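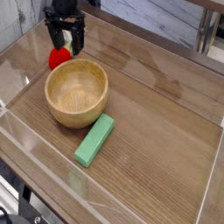 Slide 1. Wooden bowl, light honey color.

Good morning, my name is Sơn Thái. I will speak for 12 minutes about caring for wood that touches food. Please keep your questions until the end, I will leave time for them.

Slide 2. Why I started
At Vesell we repair kitchen items for people in the Lendport area. Last year we received 256 pieces, most of them bowls and cutting boards. Very many came in for the same problem: the surface was dry and small cracks had started at the rim.
(Pass the cracked board to the first row. Ask them to feel the end grain.)

Slide 3. Washing
Warm water, a little soap, a soft cloth. Do not leave the bowl in the sink. Dry it with a towel at once and stand it on its side so the air can reach the bottom. A dishwasher is too hot and too long for solid wood.

Slide 4. Oil
I use food-grade mineral oil. Put on a thin coat, wait about 5 hours, and wipe off what remains. Olive oil is in every kitchen, but with time it can smell bad. If somebody asks about walnut oil: it dries well, but remember to mention nut allergies.
(Speak slowly here, last time I went too fast.)

Slide 5. Small cracks
A fine crack at the rim can be sanded lightly and oiled again. If the crack goes through the wall, I do not recommend filling it for use with soup or salad. Such a bowl can still hold fruit that has a peel.

Slide 6. How often
My own bowl gets oil every seven weeks, more in winter when the heating is on. Touch the wood. When it feels rough and looks pale, it is time.

Slide 7. Questions
The handout is on the table near the door. Next talk is in July, about knife handles.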